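Setting up the plate cell again after the bench move

8th February, by Nurhan Yurt

The two-arm cell at Skastgate was moved to the long wooden bench last month, and the move undid most of the setup I had written up in May. These are my notes on putting it back in order. Kaan Akyol did the mechanical side with me and disagrees with part of what follows, so I have marked where.

The task is the same as before. A flat plate lies on the table, one arm picks it up by the rim, and it goes on edge into a slot in the wooden dish rack. It sounds easy and mostly is, except that the plate is thin, the slots are narrow, and any error in the base of the arm is multiplied by the time you get to the fingertips.

The mounts come first. Both arms are held at the near edge of the bench by black plates, and on the old bench those had been tightened by feel. I now tighten them in two passes, with a night in between, as wood gives a little under a clamp. On the first arm the second pass took up a visible amount. On the other it took up nothing. Kaan thinks one pass and a mark in pencil would do. We have pencil marks as well.

After the mounts I home each joint by hand against its stop and write down the raw count. Joint two on the left arm read 1359 before the move and 1359 after it, so the encoder was fine and the fault I had been chasing in the shoulder was in the mount all along. That cost me an afternoon.

Next is the wrist camera. I do not use a printed target for the daily check. I park the arm at a stored pose with the fingers fully open and the rack between and beyond them, then compare with the reference shot.
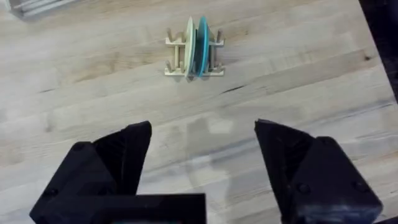 The comparison is done on the fingertips first and the rack second. If the tips have shifted in the view, the camera bracket has slipped and there is no point in looking at anything else. If the tips agree and the rack does not, either the rack has been knocked or the arm base has moved. The rack is the usual culprit. I have asked for it to be screwed down and been told the bench is not ours to drill.

With the camera settled, the pick pose can be taught. The height is the only hard number in it. Too high and the fingers close on air above the rim, too low and the tip presses into the wood, the wrist motor loads up and the driver trips. I bring the arm down in small steps at low speed, watching the current, and stop at the first rise. Then I back off one step and store that. The driver limit is set to 300 in its own units, which trips early enough to save the fingertips. The default was 995 and it ate a set of them.

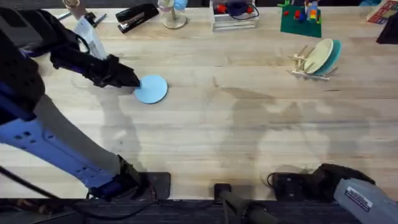
The approach direction matters less than I used to think. Coming in from the side of the mount keeps the elbow out of the way of the other arm, and that is enough reason to keep it. I tried a steeper wrist angle for a day and gained nothing.

The hover point is stored as a separate pose. The arm stops there, settles, and only then goes down. Without the pause the first joint is still ringing when the fingers reach the plate, and the plate gets nudged along the table.

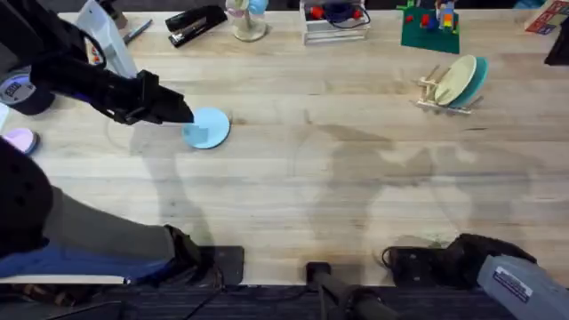
Left arm at the rim of the light blue plate, rack on the right.

Cables took longer than they should have. The run to each gripper needs enough slack for the full wrist turn and no more. I set the slack with the wrist at its far limit, tie it, then drive to the other limit and look for loops that could catch on a mount. Kaan prefers a sleeve. The sleeve from Cheon is stiff and pulled the wrist off by a small but repeatable amount, so it came off again. The Rolville one may be better, but it has not arrived.

Last comes the repeat check. Fifteen moves away and back to the parked pose, with the wrist view compared at the end of the run against the one at the start.

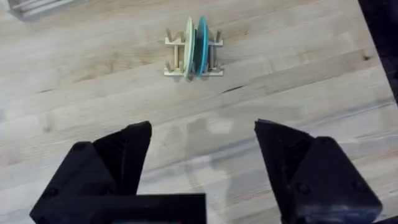
I accept the cell if the rack edge has moved less than the width of a dowel shadow, which is a poor unit but one I can judge on the screen without opening another program. For anything finer we put a dial gauge on the finger, and that is a job for when Doruvley send theirs back.

Still to do: new fingertips for the right arm, a proper label on each power lead, and the script that logs the homing counts, which currently writes both arms to the same file.

Contact: Nurhan Yurt | Copyright Nurhan Yurt, all rights reserved | Back to top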